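Filed under: Home Exterior > Gutters & Drainage > Grant Reports

Trusley Flats gutter renewal: second progress report to the Humar Fund

Jul 5, 2026

You asked in your last letter for "a fuller picture of delivery against plan". The plan was to have all the front gutters up before winter. It is winter, and the front gutters are not all up.

The figures first. The job covers 265 metres of gutter across the four brick blocks at Trusley. Of that, 42 metres are finished, all of it on the north side of Block A. The old gutter is also off the south side of Block A, where a temporary run in plastic is doing a fair impression of a gutter until the proper brackets arrive. All 11 downpipes have been inspected. The residents of Block C would like me to record that inspecting a downpipe does not stop it emptying onto their bikes.

What held us up

The fascia boards. Our application said they were sound, and from the ground they were. Once Wagner Rezende had the first length of gutter down we found that the paint had been holding up most of the board behind it. You could push a pencil in to the eraser. The water had been getting over the back edge of the gutter for years, because whoever hung it last had given it a beautiful fall in the wrong direction, away from the outlet and towards the stairwell.

New gutter on rotten timber is a good way to own a gutter in the garden bed, so we stopped and replaced the boards along that side. The replacement is treated pine, primed on all faces and the cut ends, with the ends done twice. Wagner is firm about the ends.

The second delay was brackets. We ordered from Briem, who sent internal brackets for a quad profile. Our gutter is half-round. They were very nice about it and sent a second lot, also for quad. The third lot is right and covers Block A only. The rest is promised for later in July, and I have asked for a photo of the box contents before it leaves the warehouse.

What has been done well

The fall. Every finished run now drops towards its outlet, checked with a string line and then with a bucket of water, which is less scientific and more convincing. Joints are riveted and sealed on the inside. The brackets are closer together than the old ones, which had been spaced according to how far somebody could reach from one position on the ladder.

We have also changed the outlets on Block A to a larger size. The old ones would take a steady drizzle and not much else. The gum trees on the east boundary shed bark, leaves and nuts in quantities that have to be seen, and a tennis ball came out of the corner outlet that had gone quite black. Trimming the trees is outside the grant and, going by the last meeting, outside the realm of polite conversation.

Leaf guard

Your assessor suggested mesh throughout. We have looked at this and would like to fit it on the east side only. Mesh keeps the big stuff out, but the fine stuff settles on it and makes a kind of felt, and then the rain shoots over the top. It still needs brushing off, and it's harder to see when it does. On the sides without trees we'd sooner have an open gutter and a ladder twice a year. Jozefína Gajdoš has written a cleaning roster and fixed it inside each stairwell door.

Stormwater

Kamil Kováčik put a hose down every downpipe and waited to see what happened. Mostly the water went away. At the rear of Block D it came up again beside the clothes line, so there is a broken or blocked pipe somewhere between the two. We haven't budgeted for digging. Ultonetti have been asked to quote for a drain camera inspection before anyone picks up a shovel, and I will send you the quote whatever it says, though I may send it late on an afternoon when you are in a good mood.

Money

The fascia work has come out of contingency, and contingency is now mostly fascia. Materials for Blocks B and C are paid for. We are not asking for more at this point. If the boards on Block D turn out like those on Block A, we will be asking, and I would rather you heard it now than worked it out from my tone in the next report.

Next steps

South side of Block A goes up when the sealant has weather it likes. Block B follows, starting at the laundry end, where the overflow has stained the brickwork green. We'll leave the stain alone until the wall has had time to dry out and then try a soft brush before anything stronger.

Helmi Vainio
Project coordinator, Trusley Flats

Comments (3)

Saeed Azimi
Block C bikes here. A length of flexible hose over the end of the downpipe would do until you get to us. I have one you can borrow.

bracketless_in_B
Same bracket trouble on our place. Measure the front bead as well as the width, there are two half-rounds out there and they don't like each other.

J. Gajdoš
Roster has already been drawn on. New copy going up.

We use cookies to remember your preferences. Accept / Manage settings 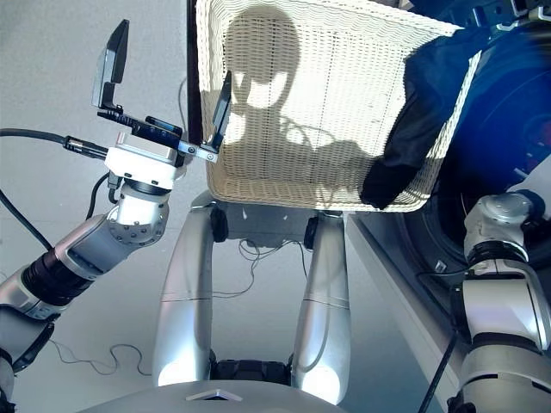 How often should the gutters be cleaned once the new ones are up?

Twice a year is enough for most sides of the building, in late autumn and again before the summer storms. Any side under gum trees needs an extra look after strong wind, and the mesh there should be brushed off at the same time.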